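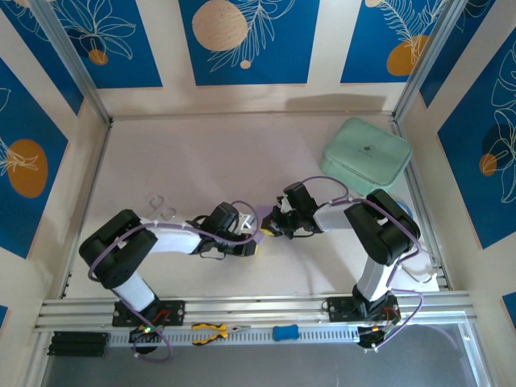
Re: Can they do the mending yet?

February 1, 2025
From: Moataz Ait Ali
To: the Ustley home automation list

Hello Mahnaz, and hello to everybody who has been reading along so patiently,

Mahnaz Hosseinzadeh wrote:
> My sister-in-law swears she'll have a machine sorting her
> sewing drawer before she retires. I told her I'd ask the
> list. Is anyone close? I don't mean folding one towel for
> a trade show, I mean the fiddly stuff.

What a good question, and I've been chewing on it all week! The fiddly stuff is just what I'd watch. Two arms on one rail, a zippered pouch, scissors, a pair of pliers, and one gripper with a little silver something in its jaws, close up to the other gripper. That is a sewing drawer, more or less, or the drawer in my kitchen that we all pretend is for batteries.

My own feeling (and I've been wrong on this list before, as Carretero people will gladly remind you) is that picking up a hard object from a clear floor is in decent shape. Passing it from one hand to the other is where I start holding my breath. And zippers! You and I pinch the fabric with one hand and pull with the other and never give it a thought. At the Mikthorpe open day in October I watched a pair of arms go at a pencil case for most of my coffee, and I was rooting for them the whole time.

On the shop floor I'm more hopeful, where the same part comes by 1000 times a day and sits in the same spot. A drawer is never the same drawer twice, at least not at our house.

So tell your sister-in-law not to throw out her little divided trays yet, but do ask her what she'd want done first. I'd love to hear it.

Warmly,
Moataz

Last updated: Saturday

This site uses cookies to remember your list settings. Accept | Manage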